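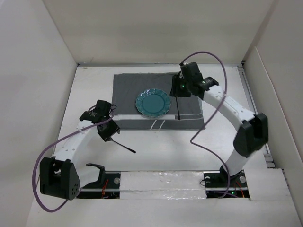

Station 4: teal plate with scalloped rim on dark gray placemat, gray stripe along the lower part of the mat.

TABLEWARE AND SURFACE INSPECTION
Site: Clodach
Date: December 6, 2024
Inspector: Ngọc Lục
Reviewed by: Vaughan Merrick

1. Plate rim free of chips and sharp points
Pass. Checked by fingertip along the full wavy edge, both directions.

2. Glaze intact, no crazing
Pass. Highlights on the rim are normal for a gloss finish — tilt the plate under the lamp before recording a crack.

3. Plate sits flat on its foot
Pass with comment. Slight rock on the bare tabletop, none on the mat. Recheck in June.

4. Placemat lies flat, corners down
Pass.

5. Placemat does not slide under light push
Fail. Mat moved 8 mm; limit is 4 mm. Clean the underside and repeat. Replace from Lenari stock if the second test fails.

6. Plate clear of mat edge by at least 50 mm
Pass.

7. Tabletop clean, no grit or residue
Pass. Wiped with a damp cloth and dried before the mat was laid.

8. Walls free of loose panels and exposed fasteners
Pass. Đạt Khúc to confirm the rear joint at next visit.

Open items: 5 (mat grip), 3 (monitor only). Item 5 is assigned to Bảo Lương. Do not sign off Station 4 until the retest is entered on sheet 33.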